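Duct tape

Duct tape is a strong, cloth-backed adhesive tape, usually sold in rolls and most often gray or silver in color. It is used for quick repairs, bundling, sealing, labeling and holding things down in homes, workshops, theaters and studios. Many other colors are sold, black and white being the most common after gray.

Construction

Most duct tape has three layers. The outer face is a thin film of polyethylene, which sheds water and gives the tape its shine. Under this is a woven cloth mesh, called the scrim, which provides strength and lets the tape be torn by hand in a fairly straight line. The bottom layer is a soft, rubber-based adhesive. Thread count, film thickness and the amount of adhesive differ from one grade to another. Cheaper grades have an open scrim and tend to stretch and curl when pulled from the roll.

Patches

A single strip is often too narrow for the area to be covered, so a patch is built from several strips laid side by side. Each strip overlaps the one before it by a quarter to a half of its width. The direction of the strips does not matter much on a flat surface, though on a slope the upper strips should overlap the lower ones so that water runs off.

Strips torn by hand rarely come out the same length, and the sides of a patch often have a stepped outline. This has little effect on a temporary patch. Where the edge will be rubbed or walked on, it can be trimmed with a knife and straightedge before the strips are pressed down.

Gray tape reflects light strongly. On a pale tabletop under overhead lighting, a patch can show a bright streak while the surface beside it shows only a soft glare. Photographers and film crews generally use matte cloth tape for this reason.

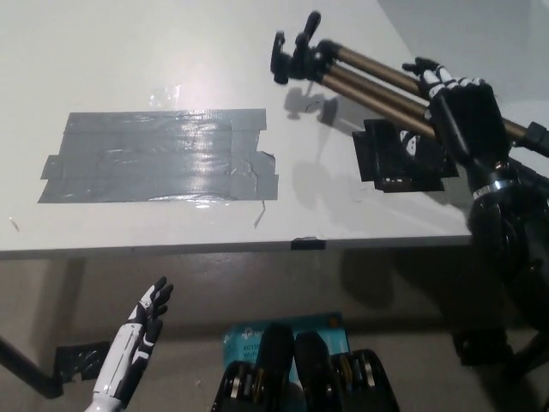 Comparison with other tapes

Gaffer tape is also cloth-backed but has a matte finish and an adhesive made to come away more cleanly. It is widely used in black for cables, stands and tripods. It costs more than duct tape and is less resistant to water.

Clear packing tape is a plastic film with a thin layer of adhesive. It is hard to see on a white surface, and small scraps are easily missed when a table is cleaned.

Masking tape is made of paper. It is the easiest of the group to remove but has little strength.

Removal

Duct tape is best removed slowly, with the strip folded back low over itself. Gentle heat from a hair dryer softens old adhesive. Tape left in place for months may separate, with the film and scrim lifting off and the adhesive staying behind. Residue can usually be rubbed away with cooking oil or mineral spirits, followed by soap and water. Solvents should be tried first on a hidden spot, as some will dull paint or plastic.

Storage

Rolls keep best lying flat in a cool, dry place. Heat makes the adhesive ooze from the sides of the roll, where it collects dust and loose threads.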